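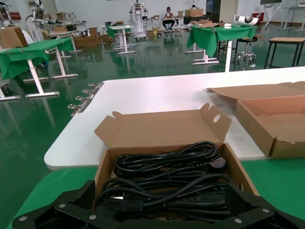
Power cords, March

Cords again today. I got to the white table a little after 8 a.m. and stayed on it until lunch. The order from Loveder is for 500 boxed cords and they want them before the end of the month, so everything else has been pushed back.

It is dull work but I don't mind it. Open the box, fold the lid back out of the way, lay the cord in, check that the plug isn't pressing against the side, close it. The cords come off the pallet with ties on them and most of them hold their shape. The ones that have come loose in shipping are a nuisance. They spread out as soon as you let go, and then the lid bulges and the tabs won't go in. I set those aside and retied them all together after coffee.

The new boxes are from Šimko. I like them better than the old Genstead ones. The lid comes up in one piece and the small round hole gives you something to hook a finger into. The Genstead boxes had a glued edge and you needed a knife, and I cut two cords that way last fall and had to write both of them up.

Got 200 done before lunch, which is a decent morning. Ate at my desk. Leftover rice and an apple. It rained the whole time and the loading door leaked again, so I put the mat down.
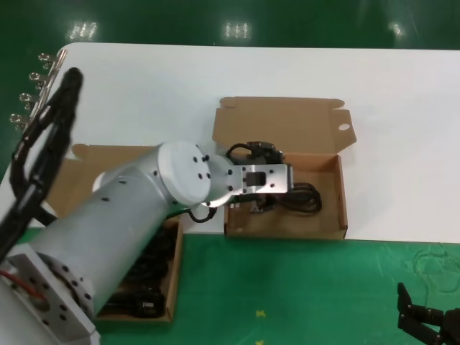
Afternoon

Changed the way I had the table set up. I had been working with one box at a time and kept turning around for the next one. Now I keep two open side by side on the white top. I fill the one in the middle and then slide the other over. It saves a few steps and my back feels better for it.

I also tried coiling the cords a little wider so they lie flat across the box. A tight coil looks neater in your hand, but it stands up too high once it is in there, and the plug has nowhere to go except on top. With a wide coil the plug can sit beside it. The boxes are shallow, so there isn't much room to be careless.

Ran out of ties around three. There was supposed to be a full bag of 2000 in the supply cabinet, and there was a bag, but it was the long kind that Elasier sends for the hoses. They work if you go around twice. I used them for the rest of the day and put a note on the cabinet door.

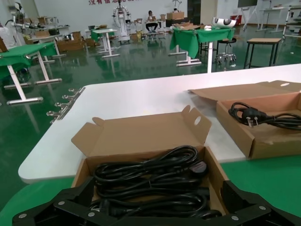
Loveder called while I was in the middle of a box and asked whether the plugs could all face the same way, prongs down, so that their own people could check them faster when the boxes are opened. I said I could do that from here on but I wasn't going to open the finished ones again. They said that was fine. I wrote it on a piece of tape and stuck it to my tape gun.

It does slow things down a bit. You have to turn the coil before you put it in, and the stiff cords want to turn back. I found that if I hold the plug with my left hand and lay the loops in with my right, it stays where I want it.

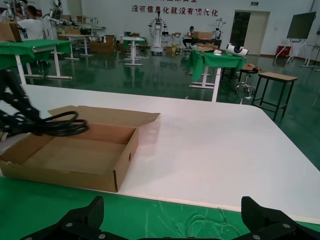
Six of the boxes had crushed corners, so I flattened those and put them with the recycling. The rest of that bundle was all right. I'll start from the new bundle tomorrow and keep the old one for the short cords.

Swept up bits of cardboard, wiped the table, and left at 5:30. Need to buy hand cream, the cardboard is drying my fingers out. Also need to ask about the ties first thing.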